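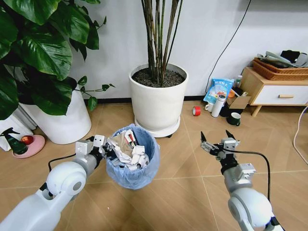

Janelle Pascual
Records and transcription, Holton town history project

June, entry started 8:40 a.m.

Continuing with the Revley toll book. Anayeli left the scans for the second half on the shared drive, folder B. Total for the volume is 115 leaves, counting the two blank ones at the back. The old finding aid gives fewer, and I think the cataloger skipped the leaves that had been sewn in sideways. Corrected the entry and kept the old figure in the notes field.

Leaf numbering: using the pencil numbers, top right. The ink numbers restart after the first gathering and are no use for citation. Where the pencil number is missing I go by position and put it in square brackets.

Hands: still calling them A and B. A writes the bridge tolls up to the flood year and uses a long s throughout. B takes over in the middle of a page, with no heading and no change of ink that I can make out from the scan. B abbreviates the names of goods much harder than A. "Wl" is wool, fairly sure. "Wn" could be wine or wain, and the rate does not settle it, as both were charged by the load. Leaving it as "Wn" in the transcript until we have a line where the tax clerk copied it out in full.

Money: all sums entered as written, no conversion. Conversion goes in its own column, added later. Anayeli wants a running total per quarter as well. Fine, but only after the missing quarter is dealt with.

Rodent run (name search script): searched the finished transcript against the burgess roll. Default match setting returned 200 pairs, many of them plainly wrong. The script treats Rosales, Rosalis and Rosaly as separate families and then joins Rosaly to an unrelated Rowley. Added the three Rosales spellings to the variants file and reran. Rowley pairs dropped out. Output saved as run 2; run 1 kept for comparison.

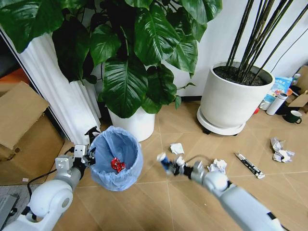
The bridge question

The town guidebook says the stone bridge at Revley was finished before the market charter and that the charter was granted on account of it. The toll book does not support that order. Hand A records payments for timber and for "planks for the bridge" in the same quarter that market stalls are first charged. A stone bridge could still need planks for a parapet or for scaffolding, so the entry alone proves little. But there are 9 timber payments over the following years, and the first payment to a mason comes after all of them.

Working version: wooden bridge standing when the market was chartered, stone bridge later, exact year open. The lump sum of 4,000 bricks on leaf 61 may belong to the toll house. Brick was not used in the arches as far as the later survey says. Need to look at the survey again for the abutments. 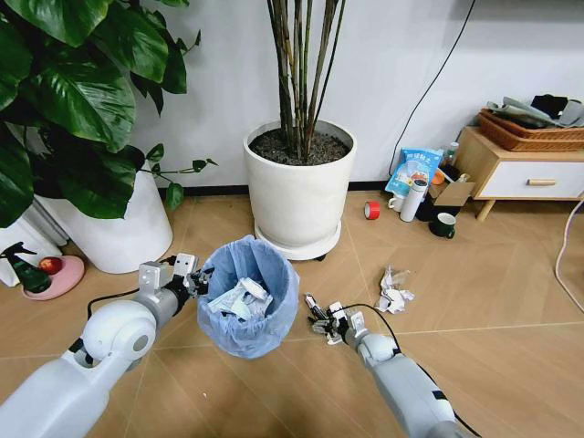

The survey itself has two versions. The Holton copy is a fair copy with the measurements rounded to whole feet, and the draft, kept at Revley, has inches and several corrections. Cite the draft for anything to do with the bridge. The fair copy also leaves out the toll house, which is marked on the draft as a plain square with no label other than "Toll."

Anayeli checked my reading of leaf 58 and disagrees on one word. I had "repaired," she has "replaced." The third and fourth letters are under a fold. Marked as uncertain in the transcript with both readings given, hers first.

Left to do:
Rescan leaf 58 with the fold opened, if the binding allows.
Finish hand B, leaves 88 to the end.
Ask for the draft survey, abutment sheet.
Move the "Wn" lines to a separate list.
Do not send the bridge paragraph to the guidebook editor until the abutment sheet is in.

Stopped 4:15 p.m. at leaf 87, line 6.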